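The robot in the shared workshop that wants to do your washing

I've been paying my monthly whack at the Stimcombe shared workshop since July, mostly so I could use the bandsaw, and somehow I've ended up helping to build a two-armed laundry robot. We call it Plandness (it was late, we were tired, the name stuck). So far it's had £1539 of our money and I don't regret a penny, although my other half might!

The arms bolt to either side of a black-topped table and reach in over the washing. I'd assumed the arms would be the tricky bit. Wrong! It's the fingers. A shirt will squash flat, slide away or bring three of its mates along, and a pair of hard fingers has to cope with all of it.
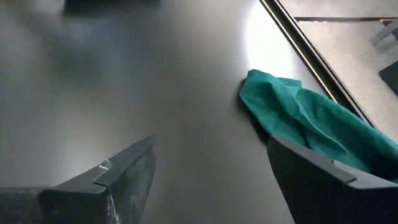 Fingers open beside a crumpled teal cloth. The scuffs are well earned.

We're on our fourth shape of finger now. The first lot were lovely and smooth and about as much use as a pair of chopsticks in the bath. I filed the next set by hand, which took an entire Friday evening and made me very unpopular with whoever swept up.

Then there's the question of what to practise on. We tried old jumpers, but they snag on everything, so we went over to plain cloths and cleaning towels in different colours. Two laundry baskets, one for each arm, and off you go.
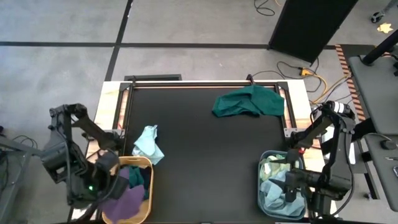 Getting both arms going at once was a proper headache. They run off a control board called a Drurkex, and I wired one side backwards, so every time I asked for up I got down (sorry, table). Once that was sorted we set ourselves a target of 300 grabs in an evening. We managed 49 before a cable worked loose and we all went for chips.

I do love watching it, mind. There's a moment when the fingers go down into the heap and you find yourself leaning forward, holding your breath over a towel.

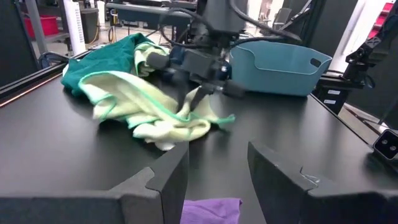 Thin towels are my favourite, because you can pinch them right down near the table and the rest follows. Hems are a pain. Next on the list is a softer pad from Dmytriv, if they ever answer my emails, and after that I'd like to have a go at socks. Pairs of socks, I mean. I've got a bag of them waiting under my bench.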